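# Hanport sorting room: June progress report

For the grants desk at Zasel, second of the reports we owe you this year.
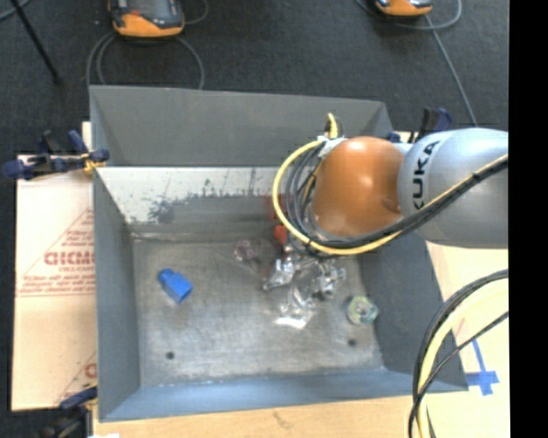 You asked last time for fewer adjectives and more about where the money went, which is fair, so I'll begin with the money. Most of this period's installment went on floor drains. I realize that is a disappointing sentence to put in front of a board. The first quotation covered the drains and the second one covered what was under the drains, and between them they used up what we had set aside for shelving. The shelves are therefore still the old ones from Dornilgate, propped on blocks and sloping slightly toward the door. Everything on them has so far stayed there.

## What we said we would do

The grant is for sorting the odds and ends that come out of household clearances: the contents of drawers, toolboxes, glove compartments and the box in the hall. Scrap dealers don't want it mixed and the county doesn't want it at all. Our proposal was to work out what is in it, pull out the parts that somebody can use or melt, and write down how, in enough detail that Dornilgate could do the same thing without calling us every morning.

The target for this period was 200 crates sorted. We did 287. Before anyone orders a cake, I should say that a good number of those came from a single clearance in which almost every crate held jars of screws. We are not too proud to count them, but the next period's figure will look worse and I'd like it on record that I said so in June.

## The bins

We still work out of gray metal bins with sloping sides. The proposal had a line for replacing them, and I'd like your agreement to drop it. They are scratched all over the floor, worn pale in patches along the back and brown around the borders, and visitors tend to assume we found them in a ditch. They are also heavy enough not to wander off when somebody leans on one, and small things slide down the sides to where a person can reach them. The plastic trays we tried in spring were very handsome. Two cracked, and the third is now under the coffee machine.

The complaint about the bins that I do take seriously is the holes in the floor. Anything narrow enough goes through, and we have been losing washers. A piece of mesh would fix it and we have mesh. It is on the list for July.

We have also settled how much goes into a bin at one time, after more argument than the subject deserved. The crew used to tip in a whole crate and dig. Now it is a handful of pieces with plenty of bare metal left around them. A bright blue plastic part lying on its own is easy to deal with. Crumpled silvery stuff with a clear wrinkled package beside it takes longer, and if there is a crate's worth on top of it, people start guessing. Guessing is how we ended up sending a set of dentures to aluminum.

## Categories

We started the year with eleven categories and have talked ourselves down to six:

- hard plastic, any color
- film and clear packaging
- shiny metal, including anything crumpled
- dull metal
- rolls, tape and anything wound
- don't know

Sorting plastic by color is gone. It looked wonderful on the shelf, and the buyer puts it all in the same hopper. Translucent pieces were the last holdout. There is a faction here that believes a pinkish-purple see-through thing can't belong with opaque blue, and they have been heard, and it goes in with the blue.

Film is the category that gives us the most trouble. Clear wrinkled packaging lies flat against gray metal and catches the overhead light, so you see a white glare and not much else. We moved two of the lamps toward the wall, which helped people standing on one side of the bench and annoyed everyone on the other. I have asked for a price on diffusers and will come back to you if it is more than lunch money.

"Don't know" was meant to be a temporary measure. It is now our third largest category. A proper look through it takes most of an afternoon, and we have agreed to do that once a month instead of every time the box gets full and somebody gets curious.

## Small items

The proposal described small items as "a minor fraction." I wrote that, and I would like it back. By weight it is true. By hours it is where nearly all the labor goes, particularly the little orange and red pieces that come off other things and end up against the rear wall of the bin where you have to lean in for them. I have changed the time sheets so that small items are logged separately. The first numbers will be in the next report, and I expect them to be unflattering.

Rolls have gone the other way. We budgeted for unwinding and checking each one. In practice a roll is a roll, it goes in the rolls box, and the buyer at Hoani has raised no objection. That hour has gone to film.

## Dornilgate

The Dornilgate crew came for three full mornings and took away the draft instructions. They returned them with comments, most of which were the word "why" in the margin. Some were good. We had told them to sort left to right, and there is no reason for it at all beyond the position of our door. I have cut that section. The instructions now run to nine pages, and I would like to get them to four before anyone prints them.

They plan to run their own first crates in the fall. They will need bins, and I've suggested they look for old ones.

## Money

Drains, as above. Wages are on budget. Gloves are over, because the thin ones tear on jagged metal and the thick ones can't pick up a washer, so we now buy both and people wear one of each. Under equipment there is an unspent 1000, which was the new bins. With your permission I'd like to move it to shelving, ideally before the current arrangement makes the decision for us.

## What we need from you

An answer on moving the bin money, by the end of July if you can manage it. A decision on whether the next count should leave out the screw jars, so that I can compare like with like. And a date for the site visit. Mornings are better, as the room gets the sun after two and the film sorters become short with guests. Please wear shoes you don't mind getting wet. The drains work very well, but the hose has been enthusiastic.

Receipts and the crate log are in the folder sent with this report. Page three of the log has coffee on it but can be read.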